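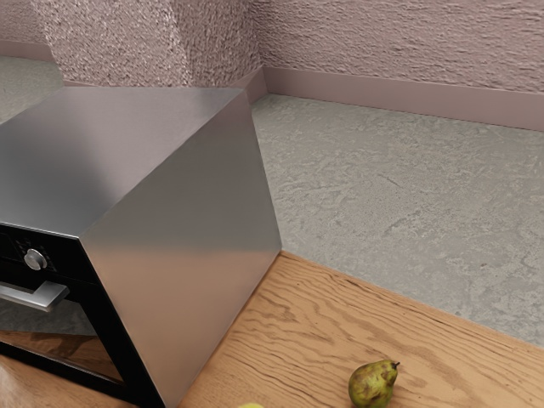
ステンレスのオーブンと木のカウンター

8月　投稿者:Sze-wing Kan
シェア 50　コメント 2

台所の収納を見直した話を書く。きっかけは乾物だった。棚の奥から同じひじきの袋が続けて出てきて、どれも開封済みだった。買ったことを忘れてまた買う、を繰り返していたらしい。

まず、棚の中身を全部床に出した。新聞紙を敷いて、豆、麺、粉、缶詰、調味料に分ける。この作業に午前中いっぱいかかった。賞味期限の切れたものは思ったより少なく、困ったのは期限の書いていないものだった。袋から瓶に移したときに、日付を控えていなかったのだ。白い粉が2種類あって、片方は片栗粉、もう片方は水で溶いて火にかけるまで何かわからなかった。結局コーンスターチだった。

それ以来、瓶にはマスキングテープを貼って、中身と開封した月を書いている。油性ペンだと裏写りするので鉛筆にした。こすれて読みにくくなることもあるが、書き直すのは簡単だ。

容器は近所のGredisbridgeという雑貨店で買った。四角いふた付きで、大きいほうが1000ml、小さいほうが400ml。丸い瓶のほうが見た目は好きだが、棚に並べると隙間が無駄になる。パスタは長いので別に考えることにして、今は袋のまま立てている。
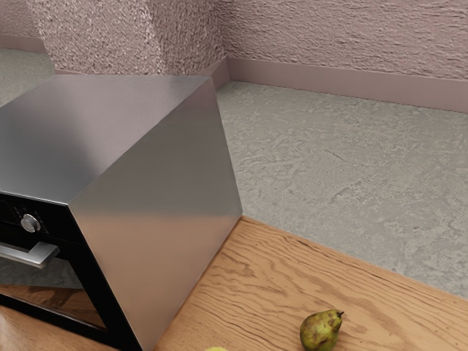
斜め上から。天板は平らなステンレス

友人のRūta Jaunzemsに話したら、彼女は逆に移し替えをやめたという。袋のまま口をクリップで留め、浅いかごに立てて入れる。作り方も期限も袋に書いてあるから困らないし、洗い物も減るそうだ。確かに、春雨や高野豆腐は戻し時間を毎回忘れるので袋が残っていたほうがいい。うちでも乾物だけはこの方式に変えた。粉と豆は容器、乾物は袋、という分け方で落ち着いている。

買い物のメモも少し変えた。以前は「ないもの」だけを書いていたが、今は「あるもの」も書く。冷蔵庫の横に紙を1枚貼り、左に在庫、右に買うもの。レンズ豆を使い切ったら左の列から消して右に書く。アプリも試したが、手が濡れているときに開くのが面倒で続かなかった。

レンズ豆といえば、在庫を減らすつもりで毎週スープにしている。玉ねぎを炒めて豆と水を入れ、やわらかくなるまで煮るだけ。塩は最後に入れる。クミンがあれば入れるし、なければ入れない。ひじきのほうは煮物に飽きて、卵焼きに混ぜたり、米と一緒に炊いたりした。最後の袋がもうすぐ終わる。
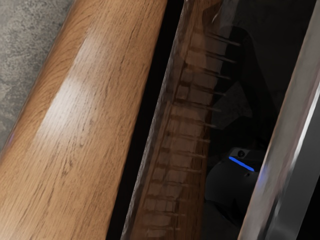 ■まだ片付いていないところ

流しの下は手つかずだ。鍋のふたが倒れてくるのをどうにかしたくて、ファイルボックスを横に置いて立ててみたが、大きいふただけ入らなかった。突っ張り棒は前に一度落ちているので使いたくない。

それから調味料。酢だけで4本ある。黒酢と米酢は使うとして、残りの2本はドレッシングにするか、掃除に回すか迷っている。いい使い道があればコメントで教えてください。次は流しの下を測ってから書きます。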